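Why Does a Sandwich Have Layers?

Hi there! I'm Polyxeni, and I get to answer the questions you send in about food. I love this job, because I get to eat while I work.

A few weeks ago a girl named Sumeya Gebreyes wrote to me. She wanted to know why some sandwiches fall apart before you reach the second bite and others stay together all the way to lunchtime, even after a bumpy bus ride. What a great question! I made myself a sandwich straight away so I could think about it properly. Then I made another one. (The first one fell apart.)

Let's start with the bread

Bread is full of holes. Take a slice of soft white bread and look at it up close, with a magnifying glass if you have one. It looks like a sponge, doesn't it? Those holes were made by yeast, a tiny living thing that bakers mix into the dough. Yeast eats the sugars in the flour and gives off a gas called carbon dioxide. The gas gets trapped in the stretchy dough and puffs it up, a bit like blowing lots and lots of very small balloons. When the dough bakes, the balloon shapes stay behind as holes.

The outside of the loaf gets hotter and drier than the middle. It turns brown and gets tougher, and that's the crust. I know plenty of you cut it off! I used to hide mine under my plate, and my grandmother always found it. But the crust does a useful job in a sandwich. It's like the frame around a door and helps a floppy slice keep its shape.

The soggy problem

Remember that bread is like a sponge? Well, sponges soak things up. Tomatoes and cucumbers are mostly water, and when you slice them, some of that water starts to leak out. If the wet part touches the bread, the bread drinks it. Give it a whole morning in a lunch bag and you have a mushy patch that tears when you pick it up. Yuck.

So sandwich makers use a trick. They spread something fatty on the bread first, like butter, cream cheese or mayonnaise. Fat and water don't like to mix, so the spread works like a little raincoat for the bread. You have to go all the way to the edges, though. A raincoat with a hole in it isn't much good – I've tested this.

Another trick is to pat wet vegetables with a clean paper towel before they go in. My neighbor Berkay Sezer used to make the lunches at the Grokham Street Bakery, and he salted his cucumber slices, waited a little while, and then dried them off. The salt pulls water out of the cucumber, so there's less of it left to leak. I tried it and I ate most of the cucumber before it got anywhere near the bread.

Three slices or two?

Most sandwiches have two slices of bread with everything piled up in between. If you put in a lot of filling, it starts to slide about. You bite one end and the tomato shoots out of the other end and lands on your knee!

That's where a third slice comes in handy. It goes in the middle, like an extra floor in a building. Now you can put one filling downstairs and a different one upstairs, and each one has bread to grip on both sides. Sandwiches like that are sometimes called double-deckers, just like the buses.

I think the middle slice has the hardest job of all. It has filling pressing on it from both sides, so it can get soggy twice as easily. Spread your butter on the top AND the bottom of that one. It's messy. Put it down on a plate in between and you'll manage.

Shredding helps too. A big round slice of something slippery can slide out in one go, but lots of thin strips get tangled up with each other and hold on. Think of trying to pull one noodle out of a bowl of noodles.

Why do we cut it in half?

Well, half a sandwich is easier to hold, for one thing. And you get to see what's inside! Cooks care a lot about how food looks, and a cut side with stripes of different colors makes people hungry. Bright fillings are good for this. Green things like lettuce get their color from chlorophyll, the stuff plants use to catch sunlight. Orange things like carrots get theirs from something called carotene. Tomatoes are red because of lycopene, which is a cousin of carotene. So a colorful sandwich is also a little bit of a science lesson, and you can tell your teacher I said so.

Ask a grown-up to help with the cutting. A bread knife has a wavy edge that saws through gently. If you push straight down with a blunt knife you'll squash all those lovely holes flat, and the filling will squirt out at the sides.

And why wrap it?

Leave a slice of bread on the counter overnight and by morning it's hard as a roof tile. Some of its water has gone off into the air, and the starch inside the bread has been changing too, getting firmer as it sits. Wrapping can't stop the starch, but it does keep the water in. It also keeps out dust and fingers.

A snug wrap does one more thing. It hugs the layers together so they can't wander off while you're walking to school. Fold it over firmly, but don't squeeze, or you'll be back to the squashed holes again.

One more thing. If your sandwich has meat, egg, fish or cheese in it, it needs to stay cold until you eat it. Tuck an ice pack in beside it.

Something to try

Make two tiny sandwiches with a slice of tomato in each. Spread butter right to the edges in one of them, and leave the other plain. Wrap them both up, put them in the fridge, and go and do something else for a few hours. Then unwrap them and peek at the bread. Which one is wetter? Draw what you find, and if you've got a good drawing, send it to me! Negin Heydari, age 11, sent me one last time with so much tomato in it that she ran out of red pencil.

Next time I'm answering a question about why popcorn pops. I've already bought the popcorn.
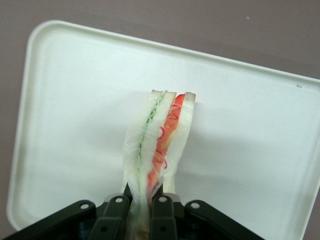 Why does a layer of butter keep sandwich bread from getting soggy?

Butter is mostly fat, and fat and water don't mix well, so the water leaking out of the vegetables has a hard time getting past it and into the holes in the bread.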